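Plasach project notebook
26 Mar 2025
Topic: thin rigid objects, two-hand handling, bathroom set

Carrying on from the last entry. The grasp planner still treats anything thinner than the fingertip pad as part of the surface behind it. On the bench with a plain backdrop this can be tuned away. In the bathroom set it comes back right away, with glossy tile, chrome and a light source reflected in more than one place.

Pulled the current demonstrations into Vindov for labeling. 14 episodes in this batch, 1,864 frames after dropping the ones where no hand is in view. Went through the first half by hand before letting the auto labels run, mostly to settle the class names. "Stick" and "strip" stay separate for now. The Bralitance rules list them as one category (flat elongated), but our segmentation does very different things with a dark one and a light one, and merging them hides that.

Dark strip first. Left hand high, right hand low, object held at a slant. The background is close to the worst we have: creased pale paper sheets stuck over the wall above the sink, with loose edges. Shadows between the paper layers give thin lines that the edge detector likes as much as the real object. On the other hand, dark brown against pale blue-gray is good contrast, and the mask is clean wherever the whole strip sits over paper.

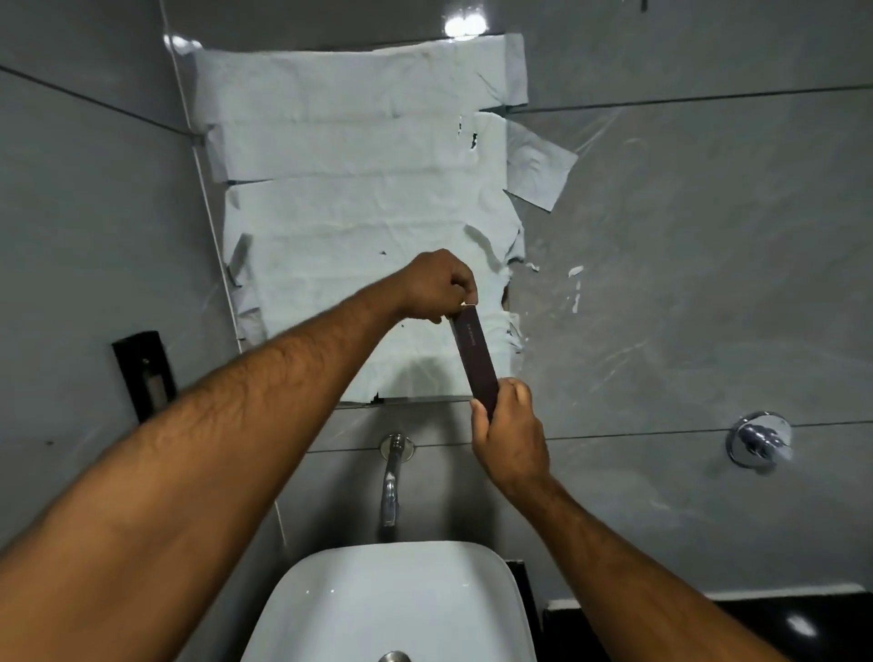

Dark strip, both hands on it, paper-covered wall behind.

Notes on the labels for this group:

Hand masks are fine. Forearm hair does not bother the model, which was a worry in October when the old skin classifier kept punching holes in the arm. The ring on the left hand gets labeled "metal fixture" every so often. Added a rule: metal region fully enclosed by hand mask = hand. Crude, but leave it.

The printing on the strip is too faint for the reader. Do not use text as an orientation cue for this object. We need to know which end is which for the handover step, so the end label has to come from the hands: upper hand, lower hand, at first contact. Agreed at the bench to write this into the schema.

Depth is bad on the tile. The sensor puts the reflected lamp behind the wall. Tried the median fill from the tabletop pipeline and it drags the wall forward into the fingers. Switched it off. For now the wall is a fitted plane and anything behind it is thrown out. Paper flaps that stick out from the plane survive, as they should.

Grasp replay on the Skjelbred arm, strip only, bench not bathroom. The gripper closes on the long edges where a person pinches the faces. Wrist orientation is taken from the forearm direction and that is simply wrong for this object. Forearm and pinch axis are nearly independent in the human data. Changed the retargeting to use the thumb-to-index vector, with forearm direction only as a tie-breaker. Replays look sane now, though the wrist gets near its joint limit when the source hand is held high.

Ran the planner for 1,000 simulated grasps on the strip mesh with the new retargeting. 86 failures. Most of them are one type: first finger touches early, strip rotates, second finger closes on air. Compliance on the simulated fingertip is probably too low. Do not tune this against the simulator alone – we did that with the bottle caps and lost time on it.

Next the light stick. Different view, looking down past the hands to the floor, so there is far more clutter: sink on one side, toilet and tub on the other, yellow bucket straight under the hands with a steel container beside it. The planner proposes the bucket rim as a graspable thin object. It is technically right. Needs a size prior or a "held" flag.

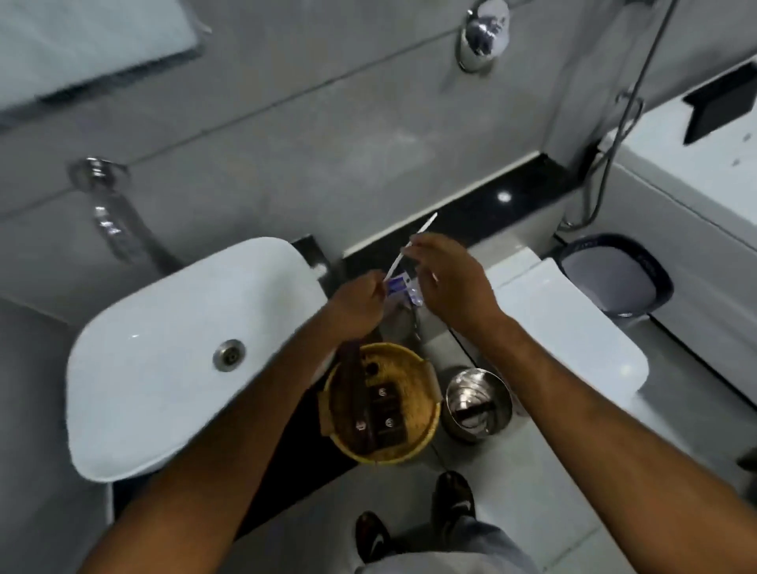 The "held" flag is the better option and it is cheap. Any object mask that touches both hand masks gets priority, everything else goes into the obstacle layer. The weak point is occlusion. With one fist closed over an end, the visible length is shorter than the true length, and the pose estimate slides toward the free tip. Workaround is to keep the longest length seen so far in the episode and anchor from the free tip backward. It fails if both ends are covered from the first frame. Have not handled that case and may not need to.

White on white is the other problem. Over the black ledge the tip is sharp. Over the sink or the toilet lid the mask breaks up. Tried raising the contrast locally and got more noise from the highlights than signal. Tracking through the gap from the last good frame works if the gap is short.

Small packets and anything translucent: label as "other, do not grasp" until we have a class for them. Stop inventing new labels in Vindov without adding them to the shared sheet. There are already three spellings of "container" in there.

Head view also picks up shoes and trouser legs when the wearer looks down. These go to the "body" class, not "obstacle". The arm planner was routing around somebody's feet that do not exist on the bench.

Open:
– fingertip compliance, measure on the real Skjelbred pads, then update the sim
– joint limit at high wrist poses, check if shifting the base forward is allowed under the Bralitance setup rules
– both-ends-covered case
– rerun auto labels with the ring rule and the held flag on, compare with the hand-labeled half
– schema change for upper/lower end, needs a version bump before anyone exports

Battery on the second head unit was left off the charger again. Charging now, shelf by the door.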